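24th June

Colour and sound for the Dunstan co-production, reel 3. Kasside sent the new transfer overnight and it opens without errors this time. Checked the head against the old one and the sync is fine up to the harbour dialogue, then drifts. Suspect the Prirnberg side is still cutting at 25 and we are at 24. Asked them in December to settle this in writing and have no answer on file.

Shot 1348 is the worst. The door slam lands well after the door. Slid it by hand for now - not a fix, only so the Golholm people can watch it through.

Grade: pulled the greens down in the orchard shots, left skin alone. The stock from the second unit was rated at 50 and looks thin next to ours. Grain match tried at two strengths, kept the lower. 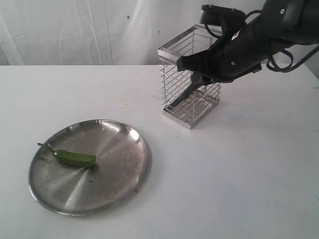
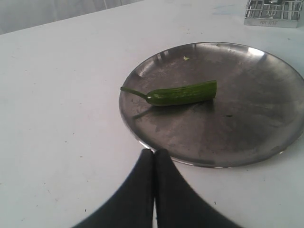 Prirnberg rang after lunch. Their cutting room says the drift came in with the dubbed version and their own picture has been at 24 from the start, so the fault would be in the Kasside conform and we should compare edit lists before anyone recuts. They also want the subtitles burned in for the domestic print only, and will pay for the second master if the contract says so. Contract does not say so as far as I can find.

To do:
compare edit lists, reels 2 and 3
ask Kasside which list they conformed from
re-export the orchard with the lower grain
free up space on the shared drive, the old proxies are still on it

Left the reel 3 render going, 2000 frames in when I locked up.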